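# Stasura wire basket with panels – six weeks in

I came to this basket by way of a cupboard that had stopped shutting. Ours is a narrow one next to the cooker, and over the years it had filled up with lunch pots, lids, half-eaten packets and the little snack things that get bought for journeys and then never go on them. I'd looked at drawers, I'd looked at a proper pull-out larder (far too dear, and it would have meant moving a pipe), and in the end I ordered the Stasura from Brastness, who had it in white, with two loose flat panels, and who sent it out far quicker than they'd promised.

It comes flat, in a box thin enough to slide behind a door, with the mesh sides wrapped in paper and a leaflet that is nearly all drawings. I put it together at the kitchen table over a pot of tea and it took me 19 minutes, including the bit where I had one side facing the wrong way and had to undo a corner. The clips are stiff at first. I'd say warm your hands up before you start, and don't do it on a floor you're fond of, as the wire ends can leave a mark if the whole thing skids. Once it's up it feels a good deal sturdier than the price led me to expect, and I gave it a fair old wobble before I trusted it with anything.

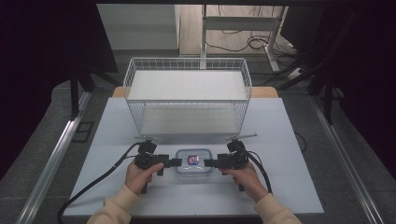 Small pots are what I bought it for, and they're what it does best. My trouble with bare wire baskets has always been the bottom, where anything little tips into the gaps and leans there looking sorry for itself, and I had a Clerum one for years that drove me up the wall for exactly that. With a flat white panel lining the bottom, a clear tub with one small snack in it has a level place to stand, and the second panel can lie across the top rim and give you somewhere to put the light things – tea towels, in our case, and the paper napkins. I do like being able to see in from the sides as well. If you use see-through pots, as I do, you can spot what's left without lifting everything out, and that alone has stopped me buying raisins we already had.

Now for the grumbles, and there are a few. The top panel simply rests there. It doesn't clip or slot, so if you catch it with your sleeve while reaching for something at the back, it shifts, and I've had the napkins on the floor more than once. I've put a dab of sticky tack at each corner and it has behaved since. The mesh also collects crumbs and a sort of kitchen fluff where the wires cross, and the only thing I've found that gets in there is an old toothbrush and warm soapy water. The panels wipe clean in a moment.

I did wonder about the Lamrani version, which has a solid back and a handle on each end, and if you mean to carry yours from room to room I think you'd be happier with that. Mine goes in the cupboard and stays put, so I haven't missed the handles.

Would I buy it again? I would, and I've already got my eye on a second for under the sink, if the pipe allows it. Measure your shelf first, mind, and leave a bit of room above for your hand. I forgot that part, and had to move a shelf up by one peg.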